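The cell at Vesgate has a robot arm, a task board and a gripper made by Jokora. The technician who looks after it would rather talk about the gripper pads than the arm.

"The brochure says 900 hours on a set," she said. "I swap them at 650. By then a patch cable starts to slide when you pull on it."

I asked whether that made the brochure wrong. "It makes it a brochure."

Setup takes her most of a morning. She bolts down the board, teaches 3 reference points, then runs the cables one color at a time, red first. The automatic calibration gets switched off. She has yet to see it agree with itself twice.

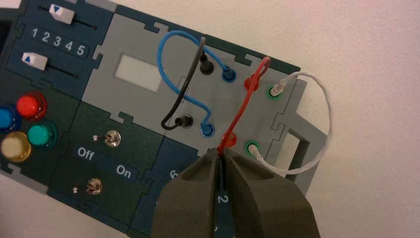 Thibodeaux, on the same cell, thinks she changes pads too early and that half the slipping comes from a closing force set too low. Raise it, he told me, and clean the pads with alcohol every shift.

She has heard this. "Then you crush the cable, and who orders new ones?"

The last repair, in April, was a wrist connector. The support line suggested a restart 4 times.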